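Rainwater Harvesting at Jiria Community Gardens: Interim Report to the Endeo Fund

June
Prepared by Evangelia Zacharopoulos, Programme Manager, Yazzie Water Partnership

1. Purpose of this report

This report sets out progress on the rainwater harvesting and storage project at Jiria Community Gardens during the second reporting period. It covers installation, water quality, training and expenditure, and identifies two matters on which the Fund's agreement is requested. 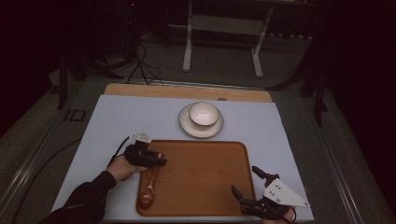 The grant agreement provides for the collection of roof water from the three buildings on the site, its storage in above-ground tanks, and its distribution by gravity to the growing plots. The overall aim is to end the use of mains water for irrigation between April and September. Drinking water and the washroom supply are outside the project and remain on the mains.

2. Installation

Gutters and downpipes have been replaced on the meeting hall and the potting shed. The existing guttering on the hall was found to fall the wrong way along its northern side, and the brackets had to be reset before the new lengths could be fitted. This added 5 working days to the programme. Work on the third building, the former stable block, has not begun. The roof there contains a section of older sheeting which our surveyor, Marcus Szabo, has asked to have tested before any water is collected from it. The result is awaited.

Four tanks have been delivered and three are connected. Each stands on a concrete base, with an overflow leading to the soakaway dug during the first period. The fourth is being held in the yard until the position of the stable block is clear. First-flush diverters have been fitted to both working downpipes, so that the dirtiest water at the start of each rainfall is kept out of storage.

The main distribution pipe has been laid along the central path. It serves 40 plots on the lower terrace. The upper terrace cannot be supplied by gravity from the present tank level, as was noted in the original design, and will need a small pump. Quotations have been obtained from two suppliers. That from Vidard is the lower and includes a float switch, but its delivery period is longer.

3. Water quality

Samples were taken from the three connected tanks and sent for analysis. All were suitable for irrigation. One showed a raised level of sediment, and the filter basket on that inlet was found to have been seated badly. It has been refitted and a further sample will be taken next month. Signs stating that the water is not for drinking have been fixed beside every tap.

4. Training and use

Benoît Delorme led two Saturday sessions on the care of the system, covering the cleaning of filters, the emptying of diverters and the closing down of taps before frost. Attendance at the first was good; the second clashed with the plant sale and will be repeated in the autumn. A written maintenance rota is in place for the lower terrace. Plot holders on the upper terrace have asked when they will be connected, and Dolores Okafor has written to each of them setting out the position.

Some plot holders continue to fill cans from the mains tap nearest the gate out of habit. It has been agreed with the garden's management that this tap will be fitted with a key.

5. Expenditure

Spending remains within the approved budget overall. Groundworks cost less than allowed for, owing to the soakaway being dug by hand. Guttering cost more, for the reasons given in section 2. The sum set aside for the pump has not been touched. A full statement has been prepared by Marcus Doucet and is supplied separately.

6. Matters for the Fund's agreement

First, we ask that the completion date for the stable block be moved to the end of the next reporting period. Should the test show that the roof is unsuitable, we would propose to connect the fourth tank to the southern side of the meeting hall, where there is space for a further base.

Second, we ask for approval to transfer the saving on groundworks to the guttering line. No increase in the total grant is sought.

7. Next period

Work planned for the coming months comprises the purchase and fitting of the pump, the connection of the upper terrace, repeat sampling, and the installation of meters on each tank outlet. Meter readings will be taken monthly and included in the next report, together with mains consumption for the same months.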